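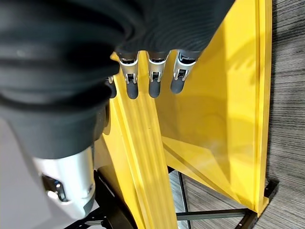 Dust loves a fold. Anything in my workshop with ridges, pleats or creases in it gets grubby twice as fast as anything flat, and I spent years making it worse by going straight in with a wet rag. All you get from that is gray paste in the bottom of every crease, and then you're out there with a toothpick at nine at night wondering where your evening went.

So, dry first. I use a soft paintbrush, the kind you'd buy for trim, and I work along the fold with the vacuum nozzle held in my other hand. Open each crease a little with your fingers as you go. Don't yank! Old rubber and tired fabric will split right at the bottom of a crease, and once it's split there's no nice way to mend it (I've tried tape, I've tried glue, I have tried sewing, and the sewing looked like a scar).

After that a barely damp cloth with one drop of dish soap, then a second cloth with plain water. Leave the folds stretched out until they're properly dry. If you squash everything back together damp it'll smell like a gym bag by September — ask me about my old bench cover.

We use cookies to remember your preferences and see which pages get read. Accept all / Manage settings

Brushed metal is a different animal. Find which way the grain runs and wipe that way only. Circles leave swirls, and swirls show up every time the light comes in low. For fingerprints I use a little rubbing alcohol on a lint-free cloth, and for anything stickier a dab of cooking oil first and then the alcohol. No steel wool, please, even the very fine stuff. I keep 4 cloths on a hook for metal and they never touch wood stain or wax. My neighbor Gerardo Grasso borrowed one to wipe down his grill and he was told to keep it.

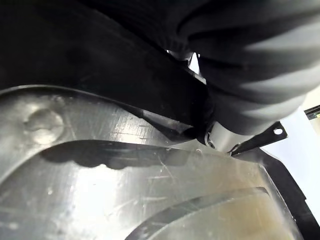

Screws and small fittings are where I used to get lazy. If they sit on or near a nice finish, put a strip of painter's tape around the head before you go near it with a screwdriver, and check that the driver fills the slot before you lean on it. A slip takes half a second and the scratch is there forever. Flat brackets deserve the same care, and the type I fuss over most is a thin black metal tab with a single round hole near its outer end, because one hole means one fixing and it can swing if you don't snug it up. I put a washer under the screw head, hold the tab at the angle I want with my thumb, and tighten slowly. If it has to sit close to a molded rim, slide a bit of card in between while you work so you don't mark the rim.

Loose brackets, by the way, go in a jar of their own at my house. I bought a bag of 135 mixed ones at a yard sale over in Lurkholm, which seemed like a bargain until I had to sort them. Sort by hole count first and size second. You'll be looking for "the one-hole kind" far more often than you'll be looking for an exact length, at least that's how it goes on my bench.

One more for the touch-up crowd. Scuffed black metal comes up well with 900 grit paper used wet and very lightly, then a wipe, a dry, and 3 thin coats of matte spray. Thin! Hang the piece from a bit of wire through its hole so you can get at both sides, and go have lunch between coats. I poke the other end of the wire through a cardboard box with the front cut off, and it catches most of the overspray. The rest gets my shoes.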